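주방 저울

주방 저울은 부엌에서 재료의 무게를 재는 데 쓰는 작은 저울을 통틀어 이르는 말이다. 요리 저울, 제과 저울, 계량 저울이라고도 부르며, 오늘날 가정에서 흔히 보는 것은 건전지로 움직이는 전자식이다. 밀가루나 설탕 같은 마른 재료는 물론이고 물, 우유, 기름, 꿀처럼 그릇에 담아야 하는 재료까지 두루 잴 수 있어서, 빵을 굽는 집에서는 칼이나 도마만큼 손이 자주 가는 물건이 되었다. 이 글에서는 저울의 생김새와 쓰는 법을 먼저 다루고, 저울 곁에서 늘 함께 쓰이는 컵과 소스병, 쟁반, 깔개에 대해서도 조금 길게 적는다.

목차
1. 개요
2. 구조
3. 영점 맞추기와 용기 빼기
4. 함께 쓰는 도구
5. 자리 잡기와 깔개
6. 액체와 소스의 계량
7. 관리
8. 흔히 생기는 오차
9. 같이 보기

1. 개요

부엌에서 양을 재는 방법은 크게 부피로 재는 것과 무게로 재는 것으로 나뉜다. 계량컵과 계량스푼은 부피를, 저울은 무게를 잰다. 부피로 재는 방식은 빠르고 도구가 간단하지만, 가루를 꾹꾹 눌러 담았는지 살살 떠 담았는지에 따라 같은 한 컵이라도 양이 꽤 달라진다. 할머니의 한 컵과 손녀의 한 컵이 다른 데에는 손맛 말고도 이런 사정이 숨어 있는 셈이다. 무게로 재면 담는 버릇의 영향을 덜 받고, 조리법의 양을 절반으로 줄이거나 두 배로 늘릴 때에도 셈이 한결 편하다.

그렇다고 컵과 스푼이 필요 없어지는 것은 아니다. 국물 요리의 물처럼 조금 넘치거나 모자라도 괜찮은 것은 컵으로 재고, 반죽처럼 비율이 중요한 것은 저울에 올리는 식으로 두 가지를 섞어 쓰는 집이 많다. 요리책도 사정이 비슷해서, 한 책 안에서 국은 컵으로, 과자는 그램으로 적어 두는 경우를 어렵지 않게 볼 수 있다.

2. 구조

가정용 전자식 주방 저울은 대체로 납작한 몸체, 물건을 올리는 계량판, 숫자가 나타나는 표시창, 몇 개의 단추로 이루어진다. 계량판 아래에는 하중을 받으면 아주 조금 휘는 금속 부품이 들어 있고, 그 휘는 정도를 전기 신호로 바꾸어 숫자로 보여 준다. 계량판은 금속이나 유리, 플라스틱으로 만드는데, 금속판과 유리판은 행주로 닦기 쉬워 두루 쓰인다.

단추의 구성은 제품마다 다르지만 대개 전원, 영점, 단위 전환의 기능이 들어가고, 한 단추가 두 가지 일을 겸하기도 한다. 단추 가운데 하나만 색을 달리해 눈에 띄게 만든 제품도 있다. 표시창은 몸체 앞쪽에 두는 것이 보통이다. 계량판 위에 놓인 그릇이 넓으면 표시창을 가려 버리는 일이 생기므로, 큰 양푼을 자주 쓰는 사람이라면 표시창이 앞으로 넉넉히 나와 있는 것을 고르는 편이 두고두고 편하다.

흰 몸체에 은색 계량판을 얹고, 그 아래 검은 띠에 표시창과 둥근 단추를 나란히 둔 저울도 이런 형태에 든다. 작은 컵 하나쯤은 계량판에 올려도 자리가 남는다.

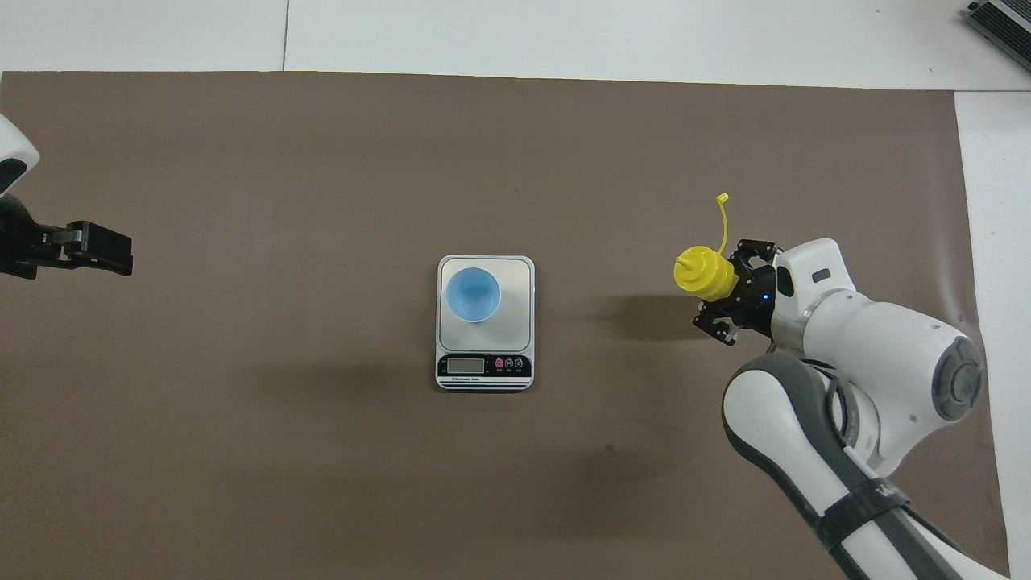 3. 영점 맞추기와 용기 빼기

저울을 처음 쓰는 사람이 가장 먼저 익혀야 할 것이 바로 이 대목이다. 용기를 올린 뒤 영점 단추를 누르면 용기의 무게가 빠지고 숫자가 다시 0이 된다. 그 뒤에 담는 것만 숫자로 나타나니, 머릿속으로 뺄셈을 하느라 애쓸 일이 없다. 순서는 다음과 같다.

저울을 평평한 곳에 놓고, 계량판을 비운 채로 전원을 켠다.
숫자가 0에서 가만히 멈출 때까지 기다린다.
빈 컵이나 그릇을 계량판 가운데에 올린다.
영점 단추를 눌러 다시 0을 만든다.
재료를 천천히 담고, 원하는 무게에 가까워지면 조금씩 더한다.

한 그릇에 여러 재료를 차례로 담을 때에는 하나를 담을 때마다 영점을 다시 누르면 된다. 가령 밀가루 300그램을 담고 영점을 누른 다음 소금 7그램을 더하는 식이다. 이렇게 하면 설거지할 그릇이 줄어드니 바쁜 저녁에는 그것만으로도 고마운 일이다. 다만 나중 재료를 너무 많이 쏟으면 앞의 재료와 섞여 덜어 내기가 곤란하다. 소금이나 이스트처럼 적은 양이 들어가는 재료는 작은 컵에 따로 재어 두었다가 붓는 편이 마음이 놓인다.

저울에 따라서는 한동안 손대지 않으면 저절로 꺼지는 것이 있다. 용기 무게를 빼 둔 상태에서 꺼져 버리면 처음부터 다시 해야 하니, 재료를 미리 곁에 꺼내 놓고 시작하는 버릇을 들이면 좋다.

4. 함께 쓰는 도구

작은 컵. 저울 곁에서 가장 자주 쓰이는 것은 뜻밖에도 계량컵이 아니라 평범한 작은 컵이다. 저울이 무게를 재 주니 컵에 눈금이 없어도 괜찮다. 플라스틱 컵은 가벼워서 다루기 쉽고, 위로 갈수록 살짝 넓어지는 모양은 안의 것을 쏟아 붓기에 좋으며 겹쳐 두기에도 알맞다. 색이 있는 컵은 설탕이나 소금 같은 흰 가루가 남았는지 알아보기가 쉽다.

짜는 소스병. 뾰족한 꼭지가 달린 말랑한 플라스틱 병으로, 식당에서는 케첩과 겨자를 담는 병으로 익숙하다. 집에서는 기름이나 시럽, 묽은 반죽을 담아 쓰기도 한다. 꼭지가 가늘어서 저울 위의 컵에 조금씩 더하기에 알맞다. 꼭지 마개가 끈으로 몸체나 뚜껑에 이어진 것은 마개를 잃어버릴 걱정이 적다. 뚜껑을 꼭 닫지 않은 병은 눕혀 두면 새기 쉬우므로 내용물이 있을 때는 세워서 보관한다.

얕은 쟁반. 재어 둔 컵을 모아 두는 자리이다. 테두리가 살짝 올라온 것이면 흘린 가루나 물방울이 조리대로 번지지 않는다. 제과를 즐기는 Yu-ting Kan은 요리 수첩에 "재기 전의 컵은 저울 왼쪽에, 잰 컵은 쟁반에"라고 적어 두었는데, 이렇게 자리를 나누어 놓으면 전화를 받고 돌아와도 어디까지 했는지 금세 알 수 있다. 수첩의 9쪽에는 같은 이야기가 조금 더 길게 나오고, 쟁반 없이 하다가 소금을 두 번 넣은 케이크 이야기도 곁들여져 있다.

고무 주걱과 작은 붓. 컵에 남은 꿀이나 가루를 마저 옮기는 데 쓴다. 정성껏 재어 놓고도 컵 벽에 남겨 버리면 아까운 일이므로, 끈끈한 재료를 다룰 때는 주걱 하나쯤 손 닿는 데 둔다.

5. 자리 잡기와 깔개

저울은 단단하고 평평한 곳에 두어야 한다. 냉장고나 반죽기처럼 떨리는 기계 바로 옆, 선풍기 바람이 닿는 곳은 피한다. 숫자가 오르락내리락하며 멈추지 않을 때에는 저울을 의심하기 전에 자리부터 옮겨 보는 것이 순서이다.

조리대 위에 넓은 깔개를 펴고 그 위에서 재료를 다루는 사람도 많다. 갈색 종이는 값이 싸고 넓게 펼 수 있으며, 밀가루가 묻으면 색이 달라 눈에 잘 띈다. 일이 끝난 뒤 가장자리를 모아 접으면 흘린 가루까지 한 번에 치울 수 있다. 한편 종이는 물기에 약하고 접힌 자국이 남기 쉽다. 저울의 발이 주름 위에 걸리면 몸체가 기울 수 있으므로, 저울이 놓일 자리만은 손바닥으로 한 번 쓸어 펴 준다. 폭신한 천이나 두꺼운 고무판은 발이 파묻힐 수 있어 저울 밑에는 권하지 않는다.

물건을 놓는 자리는 쓰는 손에 맞추면 된다. 오른손잡이라면 짜는 병과 숟가락을 오른쪽에, 쟁반을 왼쪽이나 뒤쪽에 두는 것이 자연스럽지만, 부엌이 좁으면 저울을 치우고 그 자리에 쟁반을 들이는 식으로 차례차례 써도 아무 문제가 없다. 컵을 옮길 때에는 테두리 근처를 가볍게 잡고, 쟁반에 바닥이 고르게 닿은 다음 손을 놓는다.
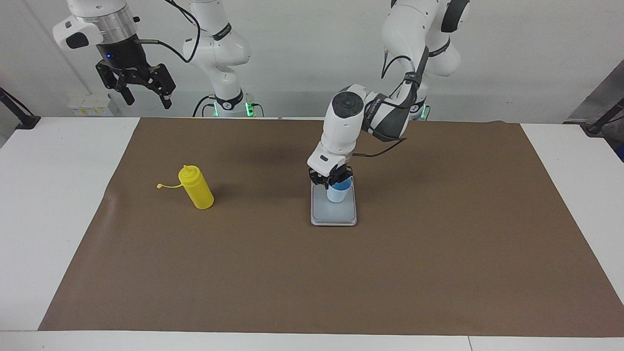
자리가 정해지면 웬만하면 바꾸지 않는 것이 좋다. 늘 같은 곳에 같은 물건이 있으면 눈으로 찾지 않아도 손이 먼저 가고, 그만큼 숫자를 볼 여유가 생긴다. 식구가 여럿이라 부엌을 함께 쓰는 집에서는 찬장 한 칸을 계량 도구의 자리로 정해 두고, 저울과 컵과 쟁반을 한데 넣어 두기도 한다. 꺼낼 때도 쟁반째 꺼내면 되니 여간 편한 것이 아니다.

6. 액체와 소스의 계량

액체도 저울로 잴 수 있다. 물은 1밀리리터가 1그램에 가까워서 부엌에서는 같은 숫자로 보아도 별 탈이 없다. 그러나 기름은 같은 부피의 물보다 가볍고 꿀과 물엿은 무겁다. 조리법에 밀리리터로 적힌 것을 그대로 그램으로 읽으면 맛이나 반죽의 되기가 달라질 수 있으니, 단위를 한 번 더 살펴보는 것이 좋다.

짜는 병에 담긴 소스를 잴 때는 두 가지 방법이 있다. 하나는 컵을 저울에 올려 영점을 맞추고 그 위로 짜 넣는 것이고, 다른 하나는 병 자체를 올려 영점을 맞춘 다음 필요한 만큼 짜고 다시 올려 보는 것이다. 뒤의 방법에서는 줄어든 무게가 음수로 나타난다. 처음에는 어리둥절하지만 익숙해지면 이쪽이 더 편하다는 사람도 많다. 냄비에 곧바로 짜 넣을 수 있고, 컵 벽에 묻어 남는 것도 없기 때문이다. 병이 둥글어 굴러갈 것 같으면 반드시 세워서 올린다.

7. 관리

계량판은 쓰고 나서 물기를 꼭 짠 행주로 닦고 마른 천으로 한 번 더 훔친다. 방수가 된다고 밝힌 제품이 아니라면 물에 담그거나 수돗물 아래에서 씻어서는 안 된다. 단추 둘레에 낀 가루는 마른 붓으로 털어 낸다. 기름이 묻었을 때는 행주에 주방 세제를 아주 조금만 묻혀 닦은 다음, 깨끗한 행주로 다시 닦아 낸다.

보관할 때 계량판 위에 다른 그릇을 쌓아 두는 일은 피하는 것이 좋다. 무거운 것을 오래 얹어 두면 안쪽 부품에 무리가 갈 수 있다. 찬장이 좁다면 제품 설명서를 살펴 세워 두어도 되는지 확인해 본다. 오래 쓰지 않을 때는 건전지를 빼 두고, 표시창의 숫자가 흐려지면 갈아 끼운다.

8. 흔히 생기는 오차

같은 것을 여러 번 올렸는데 숫자가 조금씩 다르다면 컵이 계량판의 한쪽으로 치우쳤는지, 그릇의 가장자리가 몸체나 벽에 닿아 있는지를 본다. 깔개 한 귀퉁이가 말려 올라와 계량판 밑에 끼는 일도 의외로 잦다. 냉장고에서 막 꺼낸 그릇이나 불에서 막 내린 냄비를 올리는 것도 좋지 않다.

아주 적은 양은 가정용 저울이 서투른 영역이다. 눈금이 1그램 단위인 저울로 2그램을 재면 실제로는 그보다 조금 많거나 적을 수 있다. 또 가루를 너무 천천히 흘려 넣으면 저울이 변화를 알아차리지 못하고 숫자가 그대로 머무는 경우가 있다. 이럴 때는 컵을 들었다가 다시 놓아 보면 숫자가 바로잡히곤 한다. 향신료나 이스트를 자주 다루는 사람은 작은 것을 재는 저울을 따로 마련하기도 한다.

9. 같이 보기

계량컵
계량스푼
제과 제빵
소스병
쟁반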